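Foltness Cotton Apron Fabric, 39 in. wide
Sold by the yard from the Gurnance shop

Product code: FOLTNESS 39
Content: 100% cotton
Width: 39 in. selvage to selvage
Minimum cut: 2 yards
Full bolt: 200 yards, ordered through the mill
Page updated 2 Apr 2025

Foltness is a midweight plain-weave cotton for aprons, smocks, loose shirts and kitchen linens. It is woven and printed for us at Kornthorpe, and we have carried it longer than any other cloth in the shop. It has no stretch. It presses flat with a hot iron and takes a crease well, so hems and pocket tops can be folded and sewn without much pinning.

The cloth comes with a light finish that makes it feel stiff off the bolt. The finish washes out the first time. Wash and dry your yardage before you cut. It will lose a little length and almost no width, and the size charts in our patterns assume you have done this.

Prints

We keep small florals, leaf prints and a few stripes in stock. Most of the florals are one-way designs, with the stems running up the length of the cloth. If your pattern turns pieces upside down to save fabric, buy an extra half yard. The stripes can be cut either way.

Colors are printed on one side only. The back is pale but usable, and some people cut facings from it. 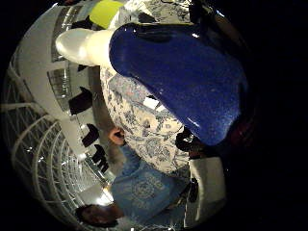

Kathy wrote to ask whether the dark prints bleed, as she had a navy from another store ruin a load of towels. The navy and dark green can give off some color in the first wash. Wash them alone in cold water, and run them a second time if the rinse water is still tinted. The light grounds can go in with anything similar.

Sewing

Use a universal needle, size 80/12, and all-purpose polyester or cotton thread. A stitch length of 2.5 mm works for seams. For apron ties and neck straps, go over the ends twice or sew a box. The raw edge frays at a moderate rate — finish it with a zigzag or a serger, or use a flat-felled seam on anything that will be washed weekly.

Care

Machine wash warm after the first wash. Tumble dry medium. Do not use chlorine bleach on the prints. Iron on the cotton setting, on the wrong side for dark colors.

Ordering

Cuts over 2 yards are sent in one piece unless the bolt runs short, in which case we write to you first. Swatches are mailed flat in an envelope, up to six per order. Cut yardage can't be returned unless it is flawed.

The mill closes for maintenance in November and full bolts ordered then ship after it reopens. Yardage from the shop is not affected.

Goes with

Pinheiro twill tape, natural or black
Pinheiro cotton bias binding, double fold
Gurnance cross-back apron pattern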